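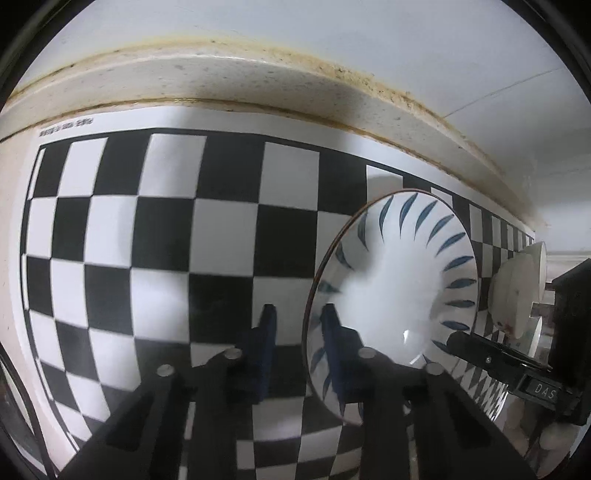
Aušra Kļaviņa insiste en que con 21 vistas del tablero sobra para calibrar y que el error no viene de ahí.

dmets_lab
No coincido. Con 21 vistas casi centradas, los coeficientes de distorsión quedan mal condicionados en la periferia. En el proyecto de Adotine subimos a 35, con el patrón llevado a los bordes, y el residuo bajó a la mitad.

kurvas23
Antes de sumar vistas, miren la planitud. El tablero es una hoja grande y la lente es de campo muy amplio: si el papel se comba, el modelo absorbe esa curvatura como distorsión. ¿Está pegado a algo rígido?

tellstead_eq2
Somos el equipo de prácticas. Modelo ojo de pez, cuatro coeficientes, error medio de aproximadamente 2 píxeles. La tarea es sujetar un plato de canto con la pinza de mano. El plato es blanco, con trazos azules y brillo en el centro.

dmets_lab
El brillo afecta a la segmentación, no a la calibración. Son dos problemas — sepárenlos en la memoria.

kurvas23
De acuerdo en eso. En lo otro no: 35 vistas de un papel combado siguen siendo malas.

tellstead_eq2
Repetimos en octubre con el patrón sobre vidrio y publico aquí los residuos por vista.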